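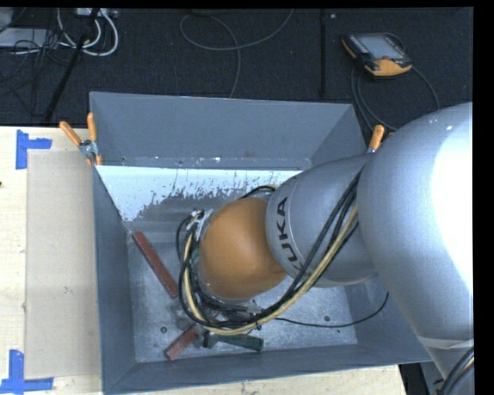

Section 4: Setting Up the Hudec 1334 Parts Washer

Read this section through before you connect the power. Setup takes 30 minutes once the unit is in its final position.

4.1 Placing the unit

1. Choose a level floor that drains well and is protected from frost.
2. Leave 20 inches of clearance behind the cabinet for the hose.
3. Turn each leveling foot until the cabinet no longer rocks, then tighten the lock nut.

4.2 Filling the tank

1. Close the drain valve. The handle should point to the left.
2. Fill with clean tap water to the lower mark on the sight glass.
3. Add one packet of Bundix cleaning powder and stir until it dissolves.
4. Top up to the upper mark.

CAUTION: Do not use gasoline, paint thinner or any other flammable liquid in this washer.

Note: Water left in the tank over the winter can damage the pump. If the shop is unheated, drain the unit before December.

4.3 First run

1. Plug the cord into a grounded outlet.
2. Press and hold START until the green light comes on.
3. Let the pump run for 20 minutes with no parts inside.
4. Check the hose clamps for drips – a quarter turn with a screwdriver is usually enough.
5. Press STOP and clean the filter screen.

Replace the filter after every 1000 hours of use. Order filters from the Lellham parts desk and give the serial number on the rear plate.

Revised 10/15/26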